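# Submissions: Frequently Asked Questions

These answers apply to the Zelimano comics anthology and to the shorter Rumura line. Please read them before writing to the editorial office.

**Who may submit?**

Any writer or artist aged 18 or over. Previous publication is not required. Teams are welcome, and one member should be named as the contact for all correspondence.

**Do you accept scripts without an artist?**

Yes, for Zelimano. Rumura stories are commissioned from complete teams only, and a script sent there on its own will be returned unread.

**What should a pitch contain?**

A summary of no more than 700 words, which must include the ending, and 2 finished pages of lettered artwork where an artist is attached. Writers working alone should send 5 pages of script instead. Character sheets and cover designs are not considered at this stage.

**May I pitch a story using characters from another publisher?**

No. We hold no licences, and our editors are instructed to close such files as soon as the characters are recognised. Parody is considered case by case, and the summary should state clearly what is being parodied.

**Can I revive a pitch that was declined elsewhere?**

Yes, provided that the rights have remained with you. If any payment was made for the earlier version, please enclose the letter or agreement that released it. Names, costumes and settings belonging to the first publisher must be removed before the pitch reaches us.
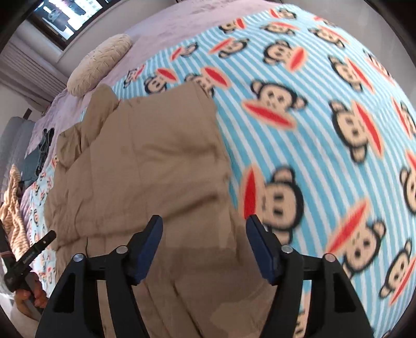

Jayawardena wrote to ask whether changing the names was enough, as the plot had been built closely on an existing hero's origin, and "I could rename everyone by lunchtime and it would still be his story." In such a case it is not enough. The editors will ask for a new outline, and the original submission date will be kept.

**How long does a decision take?**

Up to 11 weeks from the closing date. The reading period opens in April. Enquiries made before a decision is due will not be answered individually.

**Will I receive comments?**

Only pitches that reach the second reading receive written comments. These are final and are not open to discussion.

**Who owns the work?**

The creators do. Zelimano takes first print rights and a limited digital licence, both set out in the standard agreement. Histov, our distributor, has no claim on the characters or on any adaptation.

**May I submit to both lines at once?**

The same story may not be under consideration for both. Different stories may be sent in the same reading period, each with its own form.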